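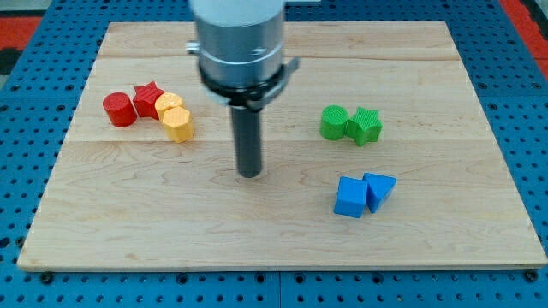
Figure 2. The tabletop cell with the single-finger tool above the maple-colored board. Printed blocks are grouped by color on the board: red and yellow at left, green and blue at right.

4. Planning and Paying for the Cell

We promised in the introduction to be open about money, and this is the part of the paper where we try to keep that promise. Most of the sorting studies we learned from (and we learned a great deal from them) give the arm a line in the methods section and then move straight on to results. That is perfectly fair, but it leaves a small lab like ours guessing at what to order first and what can wait until next year. We would have been very glad of a section like this one when we started filling out our own request in June.

4.1 What we bought and what we made

The arm took up the largest share of the budget, as everyone told us it would. We had quotes from two suppliers, Flomex and Lurnov, and they were close enough on price that the service terms decided it for us. Flomex included a visit for setup and a spare controller cable, and we went with them. The quote had to be accepted by 30/08/2026 to hold its price, so our order went in a little earlier than we would have liked, before we had fully settled on the end tool.

The work surface in Figure 2 is a blue perforated pegboard with a wooden board laid flat on it. We are fond of this arrangement. The regular holes let us bolt down a fixture, try it for an afternoon and move it over a little — all without drilling anything new — and the board can be swapped when it gets scratched. The blocks came off our own printer. We have cylinders, stars, a cube, and hexagonal and triangular prisms, and a full set of 60 pieces used up very little filament. If a block chips or goes missing we simply print another, and for that reason we carry no budget line for test objects at all.

4.2 The end tool

Our first draft of the budget had a two-jaw gripper in it, along with a controller and a mounting kit. After a long and friendly argument we took all of it out. The task in this paper is to bring blocks of matching color together by pushing them across the board, and a plain round-tipped finger held in a clamp collar is enough for that. The money we set free went toward a second year of service coverage. Labs that need to lift or stack should of course keep the gripper in their plans, and should allow time for it as well as money: the Zindville workshop, where we had our bracket made, quoted us 44 days for a custom jaw plate.

4.3 Running costs and what we would change

Over the study we logged 307 hours of arm time. Power was a small expense, and replacement tips were smaller still. Staff time was where we guessed badly. We had set aside almost nothing for putting the blocks back between trials, and it grew into a real cost that we ended up covering from the Szczepańska teaching fund. A group starting fresh would do well to write those hours into the first request, next to the arm itself, and to ask the supplier early on about loan units during repairs. We asked late, and had to amend the service contract to add them.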